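Raphaël Moulin
26 March 2020

Our house rules for recording with handheld grippers, a thread. We rewrote them this month at Flodau and I promised some people to put them in public.

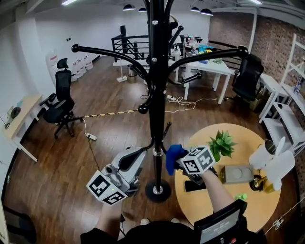
Impi Pelkonen asked me already, before I could post the second part, if rules on paper change anything when the operator is tired and wants only to finish the session.

My answer to Impi: yes, if they are short. Our old document was long and very correct, and people signed it and did not open it again. The new one fits on one sheet and hangs at the door.

2/ First, the limits of what I say. These are rules for a person who carries two grippers by hand and does ordinary tasks in an ordinary room. There is no motor strong enough to break an arm. So please do not copy this for an industrial cell, you have real standards for that and you must read them.

3/ Rule one is the floor. Before recording, the operator walks the whole route with empty hands and looks down. Any cable which crosses the route goes under a striped protector or it goes away. Power strips stay on the floor only where no foot will pass.

4/ I was against this rule at first, I admit. I thought adults can look where they walk. But when you have both hands occupied and your eyes are on a small object, you walk differently. Try it with two full cups of tea.

5/ Rule two, stairs. If there is an opening in the floor with a railing, no task may ask the operator to step backward in its direction. The task author checks this on the plan of the room, the operator checks it again in the room. If the two disagree, the operator is right.

6/ Rule three, markers. The pattern on each cube must be clean, flat and complete. A corner that lifts a little is enough to make the position jump, and you will see it only later, when the file is processed and the room is already changed. We lost 200 recordings at Mikness like this in one go.

7/ So now: check both cubes at the start, check both again after each pause. If one is damaged, you stop and you replace it. You do not press it back with the thumb. I write this with my own thumb in mind.

8/ Rule four, gloves. If you start the session with gloves, you finish it with gloves, same color. Change the pair if it tears, and note the change. Rosine Joly wanted this one and I think she was right – a change of glove in the middle looks small to us, and it is an annoying thing to discover when you sort the material.

9/ Rule five, the objects. Fragile or sentimental things do not go on the table. We use figurines, small plants, trophies, boxes, this kind of thing, and each one must be something we can drop without a discussion. Ask yourself before: if it falls, will somebody be sad? Then choose another one.

10/ And a phone on the table must be a phone which is allowed to be there. Screen down or screen off. A message that arrives in the middle of a recording is private data, even if it is only your mother asking about dinner.

11/ This brings me to rule six, privacy. Everyone who can enter the room is told before the session, with words and not only with a sign. If a person walks in by mistake, we delete from the moment of the door. We do not blur and keep. Clémence Marchal asked for this in our first week and it cost us very little.

12/ Rule seven, do not clean the room too much. Maybe it is a surprising one in a list about good practice. A real office has chairs pushed in the wrong way and things on the desks, and a policy trained only in a perfect room is lost in the first real one. What is a danger goes out. What is only ugly stays.

13/ Rule eight, breaks. Holding a gripper in each hand for a long time is work for the wrist and for the shoulder. Ten minutes of pause each hour, both devices down, the head camera also off. Water in the hand is allowed, coffee near the grippers is not.

14/ Anatole Rolland wrote to me that at Clesorthorpe they pay by the number of episodes, and that with breaks they would lose people. I understand the problem but I don't agree with the solution. We pay by the hour. When you pay by the piece, you buy hurry, and you will find it in the data.

15/ Rule nine, the log. One line for each stop: time, reason, what was changed. It can be badly written. Between 600 and 800 recordings into a project, your memory is worth nothing, and mine is worth less than that.

16/ Rule ten, anybody can stop. The operator, the person at the screen, the visitor. The word is "stop", in any language, and we do not ask why before both grippers are down.

17/ Some people asked if we follow a published standard. For the parts on electricity and on the workplace, we follow the law of the place, of course. For handheld recording I did not find a text that fits well. If you know one, please send it, I will read it with pleasure.

18/ Things I am not sure about: how to train a new operator (we do half a day, maybe too short), and if the same person should wear the equipment and also judge the quality. At Caron they separate the two. We are too few for this now.

19/ The sheet itself, without my comments, is less than 3000 characters. Write to me and I send it. Corrections of my English are also welcome – rule five had a mistake for two weeks and it said "dope" in the place of "drop".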